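Household Robots, Unit 4: Can It Do the Chores Yet?
Handout, revised Nov 3, 2018
Instructor: Nerea Aranda

Short answer: no. Longer answer: no, but it depends what you call a chore, and who is standing by to help.

4.1 Holding on to things

Most chores start with picking something up. People learn this before they can talk and then forget it was ever hard. A two-finger gripper gets two flat surfaces and one direction to squeeze in. Round objects are a fair test, because a small error in where the fingers close can make the thing roll, tip or shoot across the counter.
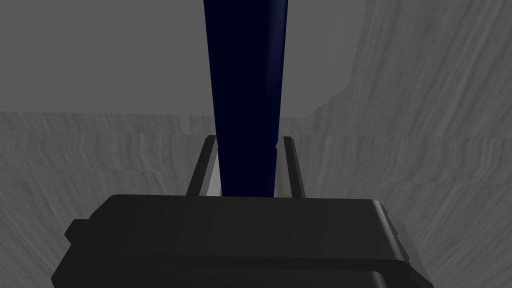

Fig. 4.1. Navy cylindrical object between the fingers, simulated kitchen exercise.

Note the gaps on either side of the narrow part. Being between the fingers and being gripped are two different conditions, and your code must know which one it is in. Last March the Rarbridge group logged 1000 simulated grasps and called every one a success until somebody checked the contact forces. They have since become very good at checking contact forces.

4.2 Letting go, and knowing where you are

Putting down is picking up with worse consequences. Once the fingers open, the object is gravity's problem, and the gripper still has to get out of there without knocking anything over.
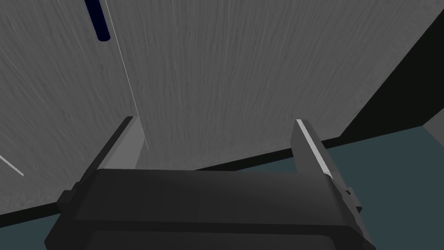
Fig. 4.2. Open gripper facing a grained gray surface, nothing held.

From this close, a surface is mostly texture. Ask yourself how you would tell a door from a tabletop using this view alone – then ask how the planner would. The Ngata planner (see the Trardale reading) guesses from the last wide view it had, and hopes.

4.3 Furniture

Brochures show robots folding towels. They seldom show one working its way along a cabinet. Panels, grooves and edges look alike up close, shadows swallow the useful parts, and a simulator will let you put an elbow through a wall unless collisions are switched on. Switch them on.
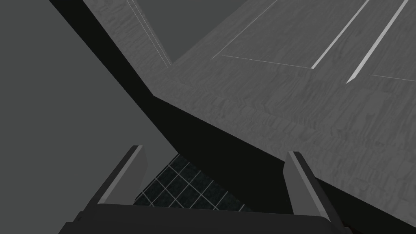
4.4 For next time

Read Erach, chapter 5. Run the grasp exercise with the friction turned down, and bring the failures. Please do not bring only the good run; we have all seen the good run.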